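Bringing Food and Drink to the Bredport Community Hall: Your Questions

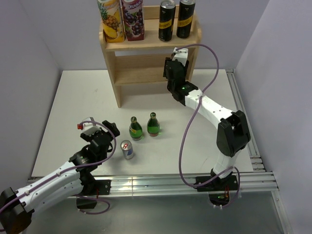

Can we bring our own drinks to a party or meeting?
Yes, of course, and most groups do! Juice, soft drink, cordial, tea bags, whatever your crowd likes. Cartons and cans are easiest on everyone – a row of four, like the two juices and two black cans on the little wooden shelf, takes up hardly any room, so you can keep a few out and the rest in the fridge.

Is there a fridge we can use?
There are two, both in the kitchen behind the Mbeki Room. The big one is shared, so please pop your group's name on anything you'd hate to lose (cakes especially).

What about alcohol?
You're welcome to have a glass of something at a private function, but do let us know when you book, as there's an extra form to fill in. It's a short one, I promise.

Can we serve hot food?
Certainly. The oven is a bit of a character and runs hot on the left side, so turn your sausage rolls halfway through. Caterers need to ring us first on extension 305.

Where does the rubbish go?
Recycling goes in the yellow-lidded bins on the Fatholm Street side. Please rinse cartons and cans and give them a squash if you can – the bins fill up terribly fast in December.

Who do I ask if I'm stuck?
Osvaldo Longo looks after kitchen bookings and is in most mornings until noon.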